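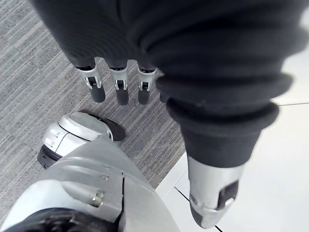 Why did the grilled flatbread tear when we lifted it off the sheet?

The dough had too much water in it for the short rest the recipe gives.

July 2019, flatbread chapter, second round

The manuscript says 600 g flour and "enough warm water to make a soft dough." I weighed what I poured last time and it came to 450 g, which is 75 percent. With a 20 minute rest the dough was still slack and stuck to everything. Two of the eight pieces ripped on the way to the grill and one folded onto itself and had to be thrown out.

Three batches today. Same flour (Brunton bread flour, one sack for all of them), same salt, same yeast, same grill.

Batch A. 450 g water, 20 minute rest, as written. Tore again. Five pieces usable.

Batch B. 450 g water, 60 minute rest, one fold halfway through. Much better to handle. All eight went on whole. Good bubbles, a bit of chew. Took longer to brown than A, I don't know why. Might be where it sat on the grate.

Batch C. 390 g water, 20 minute rest. Easy to roll, no sticking. Came off the grill fine but went stiff by the time we sat down to taste. Shahram Sadeghi said it was like a cracker with ambitions. I would not serve it to guests.

B is the one. The recipe has to give the water by weight, with cups in brackets, and say one hour. That breaks the "ready in half an hour" line in the chapter opening, so the opening needs to change too. I have marked it on the Prurer proof, page 116, in pencil.

Oil: I brushed half of B before grilling and half after. After is better. Before gave flare-ups and a burned taste on the underside. Recipe currently says before. Change.

Grill notes: the Clarkel runs hotter at the back left. I turned the pieces a quarter after one minute and that evened it out. Home grills will have their own hot spots, so put a short line in about moving the bread and leave it there.

The herb yogurt on the facing page is fine as it stands, but half the salt. I had this written down in June and it never made it into the file.

Still open:
Whether B holds in the fridge overnight. One ball is in there now, oiled, in a covered bowl, bottom shelf. Please leave it alone.
Whole wheat version. Start with 150 g swapped in and add a spoon of water.
How many people eight pieces feeds. The book says eight. We ate six between the two of us, so I want to ask Gano how the servings were worked out for the rest of the chapter.

Out of parchment. Order more before the pizza tests.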